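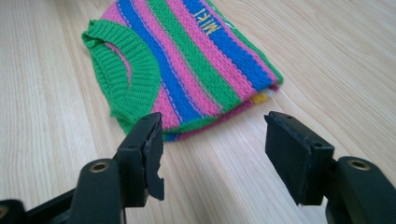 **UNIDADE 5 · CUIDADO E CONSERVAÇÃO DE MALHAS**

# Capítulo 11. Dobrar, identificar e guardar peças de tricô

Uma malha guardada de modo errado estraga-se sem ser usada. O peso da própria peça basta para alongar os ombros, abrir o decote e deformar a barra. Nos capítulos anteriores tratamos da lavagem e da secagem em plano. Este capítulo começa no ponto em que a peça já está seca e trata do que se faz com ela até a próxima vez em que for vestida.

O conteúdo serve tanto para o armário de casa como para a rouparia de uma escola, de um teatro ou de uma creche. Os princípios são os mesmos, mas a identificação das peças ganha importância quando o armário é de muita gente. Na rouparia da escola infantil de Brerkalitz, que acompanharemos ao longo da unidade, o inventário registra 261 peças de malha, quase todas de tamanho pequeno. Quem organizou o acervo foi Imke Hagedorn, e é dela o sistema de fichas apresentado na seção 11.4.

## Ao final do capítulo, o estudante deverá saber

- distinguir as malhas que se dobram das que podem ser penduradas;
- preparar uma superfície adequada para a dobra;
- dobrar um colete, um suéter e um cardigã sem marcar o decote;
- escolher o lugar do nome ou do número em uma peça;
- montar uma ficha simples de guarda.

## 11.1 Por que a malha se dobra

O tecido plano é formado por fios que se cruzam em ângulo reto. A malha é formada por laçadas, e cada laçada pode abrir ou fechar conforme a força aplicada. É isso que torna a peça elástica e confortável, e é também o que a faz ceder no cabide. Em uma peça pendurada, as laçadas dos ombros sustentam todas as outras. Depois de algumas semanas aparecem dois bicos onde terminava o cabide, e o comprimento aumenta.

Peças leves, de fio fino e ponto fechado, suportam o cabide por pouco tempo. As de fio grosso devem ser dobradas sempre. Os coletes sem mangas enganam com frequência: parecem leves, mas a cava fica esticada contra o cabide e perde a forma antes do restante.

## 11.2 A superfície de trabalho

Trabalha-se sobre uma mesa lisa, limpa e seca, com espaço para a peça inteira aberta. A cama não é um bom lugar para aprender, pois o colchão afunda e esconde as rugas da camada de baixo. Também não convém usar toalhas felpudas sob a peça, que prendem nos pontos e soltam fiapos.

Antes de começar, passa-se a mão aberta pelo tampo. Uma farpa ou uma borda lascada puxa um fio com facilidade, e um fio puxado em malha listrada é difícil de disfarçar. Retiram-se anéis e pulseiras. O tampo claro ajuda a ver fiapos escuros, e o escuro mostra melhor os claros — quem trabalha muitas horas acaba por preferir um ou outro.
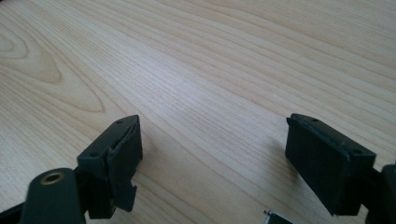
*Figura 11.2. Tampo de madeira clara, de veio fino e superfície lisa.*

## 11.3 A dobra do colete

O colete é a peça mais simples e por isso vem primeiro. O da abertura do capítulo é de listras diagonais em rosa, azul e verde, com gola canelada verde, e servirá de referência para algumas observações.

1. Estenda a peça com a frente para baixo e alise do centro para os lados. Não puxe pela barra.
2. Alinhe as duas cavas. Se uma estiver mais aberta, junte os pontos com os dedos até que fiquem iguais.
3. Leve um dos lados em direção ao centro, com a linha de dobra paralela à lateral. Repita do outro lado.
4. Suba a barra até pouco abaixo do decote. A canelada da barra não deve ficar sobre a da gola.
5. Vire a peça e confira o decote. A curva precisa estar aberta e sem vinco.

As listras horizontais ajudam a dobrar reto, já que a própria listra serve de guia. As diagonais atrapalham. O olho tende a seguir a cor e a dobra sai enviesada. Nesse caso, a referência deve ser a lateral da peça ou a borda da mesa, e nunca o desenho.

A gola canelada pede atenção à parte. O ponto canelado recupera bem a forma depois de esticado, mas guarda por muito tempo a marca de um vinco. Ao empilhar, alternam-se as golas, uma para cada lado, e a pilha permanece nivelada. Um limite de 5 peças por pilha é suficiente para malhas grossas.

## 11.4 O nome na peça

Em acervos coletivos, toda peça precisa de identificação. Há três soluções comuns: a etiqueta costurada por dentro, o número a tinta na etiqueta de composição e o bordado. No colete da abertura lê-se MIKI, em letras amarelas bordadas sobre uma listra azul. O amarelo contrasta bem com o azul e se lê de longe. As letras acompanham a direção da listra, solução prática em uma malha diagonal, onde um nome bordado na horizontal atravessaria várias cores.

O bordado sobre malha tem uma dificuldade própria. O fio do bordado não estica, e a malha sim. Se os pontos forem apertados, o tecido franze em volta das letras. Eylül Ersoy, que ensina bordado nas oficinas de Anusum, recomenda um entretelado leve pelo avesso e pontos curtos, com a peça apoiada na mesa e fora do bastidor.

Na ficha de Brerkalitz constam o número, o tamanho, as cores principais, o tipo de identificação e a data da última lavagem. O modelo em branco está no fim da unidade.

### Para praticar

Escolha duas malhas de espessuras diferentes e dobre-as pelo método da seção 11.3. Guarde-as até a aula seguinte, abra-as sobre a mesa e anote onde ficaram vincos. Preencha uma ficha para cada uma.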